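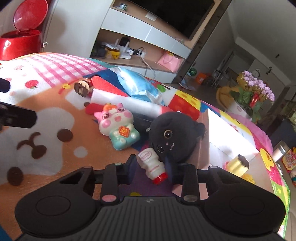

Right, Wednesday evening, kettle's on, and I have finally started on The Bed. You know the one. The spare bed that's been the official home of every small cute thing I've brought into this flat for two years.

Ground rules, as set by my sister-in-law Caoimhe Tierney, who is much stricter than me: everything comes out of the drawers and bags, everything gets looked at, and nothing goes back just because it has a face.

Problem: nearly everything has a face.

First up, the round black cat. Big shiny eyes, tiny stitched mouth, shaped like a bun. He's staying, I'm not even pretending to think about it. I squash him when I'm on the phone to the bank.

The squishy pig-cat thing (pink ears, teal body, little orange tuft) is harder. I don't remember buying it. I don't know what it is. I have asked three people and had three answers. But look at those pink and purple eyes! Going on the maybe pile.

The little wooden doll is safe too. She came from a market stall in July and I carried her home in a sock so she wouldn't get scratched.

Several of you asking about the fabric underneath — yes, the pink gingham with the apples, and yes, there's a cow-ish bit and a yellow duck as well. It is a lot of pattern for one bed. I sleep in the other room, it's fine.

Update: I've opened the white box with the pink top, found a birthday card I never posted, and lost twenty minutes. Sorry Hamisi, it's coming, it'll be very late.

Someone's asked what I'm putting it all in. I had a look at the Oltari boxes but I've got to 300 words of reviews about the lids and lost the will. Might just use the shiny red tub on the white cabinet, if I can work out where the stuff in THAT goes.

Caoimhe has messaged to ask how big the "going" pile is. It's a paper roll and an empty sweet wrapper. I've told her it's early days.

OK she's now said the pig-cat can stay if I give up two other things. Tough but fair. I've offered a keyring and a mug with no handle.

Tea's gone cold, the cat's been moved to a pillow so he can supervise, and I'm doing the metallic tin next. If it's more stickers I'm going to bed.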